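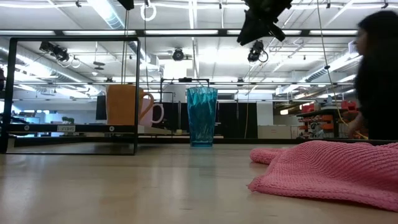

Sore elbows from rows, should I stop or change something?

Posted by Maëlle Friesen, September 2, 2026

Hi everyone! I've been lifting at the community gym here in Jidville since last October and mostly loving it, but the inside of my right elbow has started to ache whenever I do dumbbell rows (I'm using 14 kilos, nothing heroic). It's fine the next morning, and push-ups don't bother it at all. My neighbour says to push through, my sister says to stop everything, and I'd really rather not lose my favourite part of the week. Has anyone sorted this out without giving up pulling altogether?

Kovalchuk

Oh, I had this one for the better part of a winter, so you have my sympathy! What helped me was loosening my death grip on the handle and thinking about drawing the elbow back toward the hip, with the wrist kept straight the whole way. I also dropped the weight by more than 40 per cent for a few weeks, which was humbling, and did slow sets with a good pause at the top. If you've got a cable machine, try the neutral handle (palms facing in), it's a lot kinder. And do see a physio if it starts hurting at rest or you get tingling in your fingers, please don't wait on that like I did.

Vakum

straps. worked for me

Emoston

Straps are fine for a while, but I'd go with the lighter weight first. Check your chin-ups too if you're doing any, mine were the real culprit and I blamed the rows for ages.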